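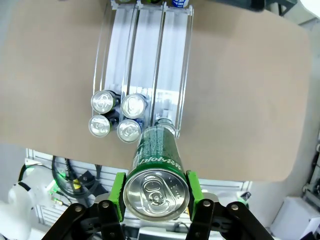 1/ On Monday I visited Zevus to see Stolora, their drinks service package with two robot arms. I promised some colleagues to write my impressions, so I put them in a thread. I buy equipment for the canteens at Istudis. I am not an engineer, please be patient with my vocabulary.

2/ What is on offer: the software, the setup at your place, and a training day for two members of staff. The arms and grippers you can rent from them or bring your own, if they are on the list of supported models. We would rent.

3/ The task is simple to explain. A guest orders a drink, the arm takes the can out of the rack and puts it on the tray which a waiter is holding. The guest can order two drinks and then both go on the same tray.

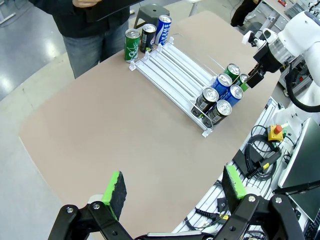 A second arm reaching towards a green can at the back of the group.

4/ Sarita Bajpai from Zevus made the demonstration and answered my questions. I liked that she let me choose the order of the drinks myself. I asked for the same drink twice, then for two different ones, then I changed my mind in the middle. The last one it did not understand and she had to start again from the screen.

5/ Speed. With my watch I measured 31 seconds from the order to the can standing on the tray. It was the best of my measurements, and the slowest was nearly double. For a busy lunch this is too slow. For a reception area or a hotel lounge in the evening I think it is acceptable.

6/ The rack is an ordinary one with three lanes, and I was glad about this. I was afraid that we must buy a special one. Sarita told me they will accept other racks too, but for every new shape they need to come and teach the arms again, and this visit is not in the price.
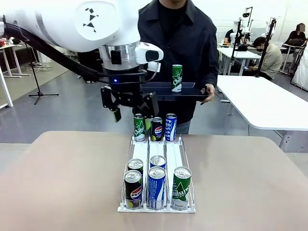
Green cider on the tray. Pepsi, Pocari Sweat and one more cider in the front of the rack.

7/ The part I watched most carefully was the handover. I held the tray myself for a few rounds. You must keep it quite level and stay in your place until the gripper opens and goes away. The first time I was nervous and I moved back too early, so the arm stopped and waited. This I found correct behaviour. My shoulders were tired after a while, and I would prefer a small stand for the tray.

8/ Noise: low. I could talk with a normal voice next to it.

9/ Price. The software licence is 3,596 euros per year for one station. The rent of the arms comes on top, and the amount depends on the length of the contract. I have asked for a written offer for one station and for three. Transport to our building at Rathore is also separate, so read this line well before you sign.

10/ There is a trial of 60 days. If you send everything back inside this time, you pay only the transport and the training day. I find this fair, but the trial starts with the delivery and not with the first working day, and the setup can take a week of it. 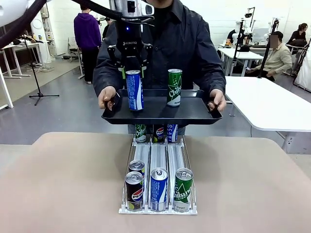 11/ Who fills the rack when it is empty?
A member of your staff does it by hand, and then confirms on the screen which drink is in which lane. Zevus wants to let the arms do this job in a later version, but I got no date for it.

12/ What I did not like: the manual. It has roughly 400 pages and the chapter for daily use comes almost at the end. I asked for a short version on one sheet and Sarita has promised to send it. Also the screen texts are only in English for the moment, and for a part of my team this will be difficult.

13/ My opinion for now: I would take the trial for one station, at the reception and not in the canteen. We could start in August, when the house is quiet and people have time to learn. If somebody here already uses Stolora with glass bottles, please write to me. Zevus says it is possible, but I have seen it only with cans.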